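Workshop notebook, gripper bench
July 30, 2018
Entry by Ingegerd Sandberg. Present: Tobiloba Nwosu, Teodor Nygård.

Purpose: to compare the Erari two-finger gripper with the older Lornetti unit on thin-rimmed tableware, using the same arm, the same wrist camera and the same controller settings. The Lornetti figures are those recorded in January and were not repeated today.

The Erari was mounted before the morning session. Teodor tightened the wrist bolts and checked the cable run through a full rotation of the last joint. Opening and closing commands were sent at 400 ms intervals, as in the January work. One command was dropped during warm-up and the controller was restarted. The fault did not recur, but the log has been kept.

The approach to the pink plate was made from the side, with the fingers fully open and the palm held low over the table. The right fingertip is to pass close under the rim before the wrist turns.
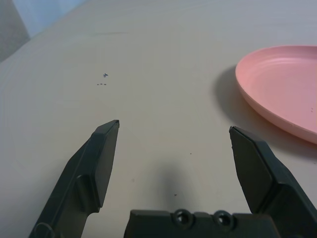 Fourteen attempts were made at the first approach angle. The plate was lifted and held in 7 of them. In most of the failures the bevelled tip met the rim too high and pushed the plate away across the table. Tobiloba lowered the approach slightly for the last few attempts, and these were noticeably better. They should be treated as a separate set when the results are written up.

The shadow of the gripper remains a difficulty for the camera. Edge detection twice took the shadow beside the plate for the rim itself. Moving the overhead lamp would help, but Stellan Wikström has asked that the lighting be left alone until the Lindqvist arm has been tested under the same conditions.

Grip force was not measured. The sensor is still with Elsa Skjelbred for calibration.

To do: repeat at the lower approach; try the soft finger pads from Noltaseck; ask Stellan whether the exposure may be fixed in the camera settings. The Erari stays on the arm overnight, power off.

I.S.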